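## 2. Preparing the Exercise Room for Residents

This section applies to all Gerkotmont residential buildings in which an exercise room is provided. It covers the room itself, the Laltik ventilation unit, the Sinus entry and booking panel, and the rules displayed at the door. Assembly of exercise machines is covered in the manuals supplied with them, and those manuals take precedence wherever they differ from this guide.

The work should be carried out in the order given. The ventilation unit must be running before the entry panel is switched to resident mode.

### 2.1 Room and power

1. Confirm that the electrical panel schedule lists the exercise room on its own circuits. Lighting, ventilation and wall outlets must be shown separately.
2. Switch on the lighting circuit and check every fixture, including the emergency light over the exit.
3. Switch on the outlet circuits one at a time. No single outlet circuit may carry a connected load above 3000 watts.
4. Label each outlet with its circuit number. Use the printed labels from the building kit; handwritten labels fade and will be rejected at inspection.
5. Open the door fully and let it close by itself. It must latch without being pushed.

**Caution:** Do not use extension cords or multiple-outlet adapters in the exercise room. If an outlet is in the wrong place, submit a work order and keep the machine out of service until the outlet has been moved.

### 2.2 Ventilation

The Laltik unit is mounted above the ceiling panels and is controlled from the wall plate next to the light switches. It has a low setting for hours when the room is closed and a high setting for open hours.

1. Remove the shipping film from the filter. Slide the filter back in with the arrow pointing toward the fan.
2. Hold the **Set** button until the display shows the menu.
3. Enter the opening and closing times of the room. The unit changes to the high setting thirty minutes before opening.
4. Run the unit on high for one hour with the door closed.
5. Hold a sheet of paper against the return grille. The paper should stay in place without being held.

*Note:* Buildings that open the room before 6:00 a.m. should check the noise level in the apartment directly above. A complaint received in the first month is almost always settled by moving the high setting to a later start.

Filters are changed every December, and again in the summer if the indicator turns amber.

### 2.3 Cleaning before first use

Dust from building work settles for several days after the contractors leave. Cleaning should therefore be done in two passes, with the ventilation unit running between them.

1. Vacuum the air grilles, window sills and baseboards.
2. Clean the inside of the windows. Outside glass belongs to the building contract and is not part of this procedure.
3. Wipe machine consoles and handles with a small, soft cloth. Do not spray any product directly onto a console.
4. Wipe down the mat rack, the bench and the coat hooks.
5. Mop the floor last, working toward the door.

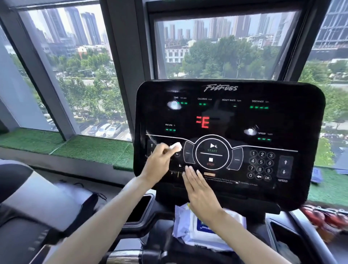 Pinto asked, in its comments on the previous edition, whether the second pass could be dropped where the room had been sealed during construction. It reported that its own room had shown no visible dust after the first pass, and that a full day had been lost in waiting. It also asked that the cleaning record be kept with the Sinus binder so that both could be signed together.

The second pass remains required. Sealed rooms still collect dust inside the ducts, and much of it is released when the fan is first run on high. The request concerning the cleaning record has been adopted, and the record is now Form 1305, filed at the back of the binder.

### 2.4 Access space

Routes through the room must remain open at all times, including while machines are being delivered or replaced.

1. Mark the route from the door to the emergency exit with removable tape.
2. Keep a turning space 61 inches wide immediately inside the door.
3. Place mats, benches and waste bins outside the marked route.
4. Check the space behind each treadmill against the manufacturer's manual. Where no figure is given, refer the question to the regional office before opening the room.
5. Remove the tape once the layout has been approved and the floor plan has been posted.
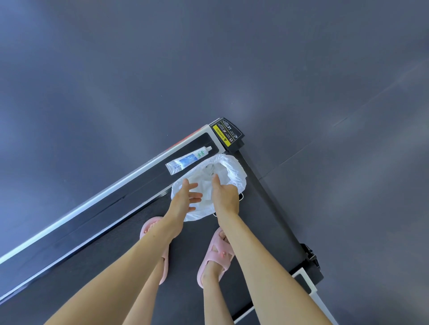
*Figure 2.4. Treadmill seen from above.*

**Caution:** Furniture from the lobby or the resident lounge may not be stored in the exercise room, even overnight.

### 2.5 Sinus entry and booking panel

The Sinus panel controls the door lock and holds the booking calendar. It is delivered in installer mode, in which the door opens to any registered staff card and no bookings can be made.

1. Present the building manager's card. The panel beeps once and shows the home page.
2. Select **Building**, then **Rooms**, and enter the room name exactly as it appears on the floor plan.
3. Set the longest booking to one hour. Longer bookings require written approval.
4. Import the resident list. If the import stops, check the list for blank apartment numbers and start again from this step.
5. Select **Resident mode** and confirm.
6. Test the door with a resident card, then with an expired card. The second card must be refused.
7. Press the exit button inside the room. The door must release at once, whether or not a booking is active.

*Note:* The panel keeps its calendar during a power failure, but its clock may need to be corrected afterward. An incorrect clock is the usual cause of residents being refused entry during their own booking.

If step 7 fails, return the panel to installer mode, prop the door open and call the service number inside the panel cover. The room stays closed to residents until the release has been repaired and tested again.

### 2.6 Notices

Post the house rules, the floor plan and the emergency contact sheet at eye level beside the door. Notices in other languages may be requested from the regional office and should be posted at the same height. Sign Form 1305, place it in the binder, and proceed to Section 3, Laundry Room.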